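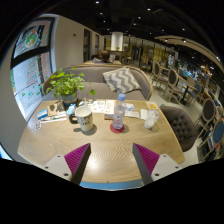 *Page last changed: March, by B. Kwiatkowski, Product Information*

# Hitero Hardwax Oil for Interior Wood

Hitero is a clear, penetrating finish for tables, counters, shelving and other interior wood surfaces. It is made at the Preltdale works and sold through Allholm branches and approved resellers. The finish soaks into the upper fibers of the wood and cures to a low sheen. A surface treated with it can be repaired in one spot without stripping the whole piece.

## Suitable surfaces

Hitero may be applied to solid wood and to veneer with a face of at least 0.6 mm. It is suited to oak, ash, beech, maple, birch and walnut. Oily tropical species should be wiped with solvent and tested on a hidden area before work begins.

Patterned surfaces, including herringbone and parquet-style tops, take up oil unevenly where the grain changes direction. Apply the first coat along the length of each piece where this is practical, and remove all excess before it begins to set.

The product is not intended for exterior use, for floors in commercial premises, or for wood previously sealed with polyurethane or lacquer.

## Technical data

| Property | Value |
|---|---|
| Catalog number, 1 liter can | 1159-C |
| Catalog number, 2.5 liter can | 1159-F |
| Solids by weight | 71% |
| Coats required | Two |
| Time between coats | 12 hours |
| Full cure | Ten days |
| Sheen | Matte or satin |
| Shelf life, unopened | Three years |

One liter covers about 12 square meters per coat on wood sanded to 150 grit. Softer woods will need more.

## Application

1. Sand to 120 grit, then 150. Vacuum the surface and wipe with a dry cloth.
2. Stir the can thoroughly. Do not shake.
3. Apply a thin coat with a short-bristle brush or a white pad.
4. Wait 15 minutes, then wipe off everything that has not been absorbed.
5. Allow to dry overnight with the windows open.
6. Rub lightly with a gray pad and apply the second coat in the same way.

Used cloths can ignite without a flame. Soak them in water and lay them flat outdoors to dry before disposal.

## Care

Clean with a damp cloth and mild soap. Spills of wine, coffee or vinegar should be wiped up promptly. Potted plants should stand on a saucer with a cork or felt base, as moisture trapped under a container will mark any oiled surface over time. In rooms with strong daylight, move objects on the table occasionally so that the wood changes color evenly.

Tables in daily use generally need a maintenance coat once a year.

## Ordering

Trade customers may order through the Ostrowski price list, quoting their account number. Orders of 12 cans or more ship directly from Preltdale. Sample sachets in both sheens are available under catalog number 423 and are limited to four per account.

Safety data sheets are supplied with each order and on request. Technical inquiries should be addressed to Bogumił Kwiatkowski at the Preltdale office, with the batch code from the base of the can.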